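Clutier 0.9 notes, thread. Mostly the bimanual planner, plus one perception bug that ate most of May.

The old planner solved each arm separately and then time-aligned the two paths. Fine for free space. With both grippers on one cloth, the distance between them drifted mid-segment and the fabric went slack or got pulled.

0.9 plans both arms as one chain with a bounded gripper distance. The bound comes from the perceived strip length at grasp time and is not updated afterward. Renata Medina has a branch that updates it.

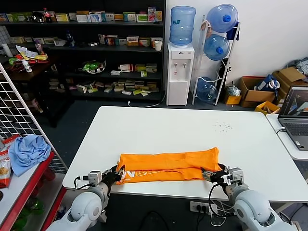 Vol. 2, No. 41

Orange cloth folded to a long strip, one gripper on each end. The distance constraint is checked at every waypoint and again on the interpolated path.

The perception bug: white lettering on the cloth split the color mask, so the end detector put the left grasp point inside the print. Bilal Aoun's fix closes the mask before extracting the contour.

Planner timeout is now 200 ms. On timeout the controller holds position and replans, up to 200 attempts, then opens neither gripper and raises a fault.

Regression set is 1,933 logged grasps, replayed offline. Config keys changed, so old YAML will not load. Migration script is in tools/.

Tagged 29/08/2020. Bugs to Nadine Matar or the tracker.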